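October, 9.40am

Oil finish trials, cont. Tin of Kastetti nearly gone, so the last coat on the ash offcuts was thinner than the rest. Noted on the back of each in pencil. Don't compare those with the Fleury ones, not a fair test.

Maple strip board: sanded to 110 by hand yesterday, edges still a bit sharp. Want to wipe with a damp rag, let the grain lift, go over it again. Timothée says skip the wipe and oil straight away. Disagree, the birch went furry last time and it was three days of scraping to get it back.
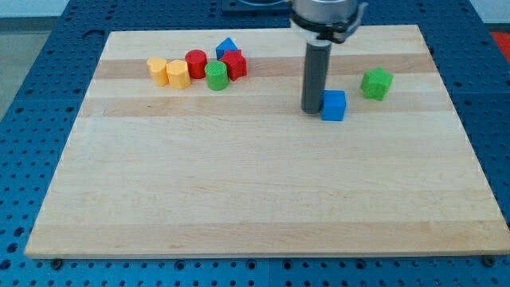
Glue lines next. Ultdale glue sets fast in the warm room — 17 minutes and it was already skinning over on the test joint. Too quick for anything with more than four strips. Koro is slower but leaves a yellowish line on pale wood. Try Koro on the walnut only, shouldn't show.

Clamps: two of the long ones are slipping, need new pads. Order ref 1654, ask Timothée Aubert if it ever went through.

2.15pm. Ash offcut no. 28 has a white bloom along one end. Damp getting in under the oil? Or rag had soap in it. Wiped back with spirit, left on the rack by the window, look again tomorow before doing anything else to it.

Rags — hang them flat outside, NOT in the bin. Second time this month.

Still to do: sharpen card scraper, weigh the oak peices before first coat, find lid for the wax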